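Drying Fruit at Home, Session 2 handout
Wonska Community Kitchen, updated 2023-02-12

Hello again! Last time we ran out of clock before we got to apples, so I've put most of what I wanted to say on this sheet and we can spend the evening slicing.

What to bring
A paring knife you like, a corer if you own one, and a container with a lid. I'll have apples, lemons and the two dryers. Buy your own apples for practice at home in August, when the Robichaud stand sells seconds cheap. Bruises are fine, mushy ones aren't.

Coring first or slicing first?
I core first, always. Push the corer straight down from the stem, twist, pull, and then slice across. If you slice first you end up punching out every center one by one, and the thin ones tear (ask me how I know). The hole won't be perfectly round and I don't care. Just get the seeds and the tough bits out.

To peel or not
I leave the skin on. It holds the ring together when the flesh shrinks, and I like the chew. Peel them if you're making these for a toddler or for my sister-in-law's granola.

Browning
Cut apple goes tan in no time, usually starting where the corer roughed it up. A quick dip helps: 1000 ml of cold water, 32 ml of lemon juice, a few minutes, then pat dry. You can skip it. Brown rings taste the same to me, they just look tired in a gift jar.

How much to make
A loaded tray on the Vundon dryer takes 400 g of sliced apple — don't overlap them, even if there's one sad ring left over. Eat that one. The Barkavard has smaller trays, so go by eye.

Checking your slices
Before anything goes on a tray, pick up a ring and look at it face on. You want it thin and even, with a clean hole. A red-skinned apple makes this easy, the rim shows up so nicely against the pale flesh, and a little browning near the middle is nothing to worry about.

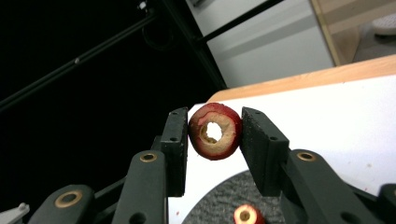 Loading the trays
Thicker rings go toward the outside, thin ones in the middle. Leave a bit of space between them and swap the trays top to bottom halfway through. Write your initials on the tape — we had a mix-up last session and I'm still hearing about it!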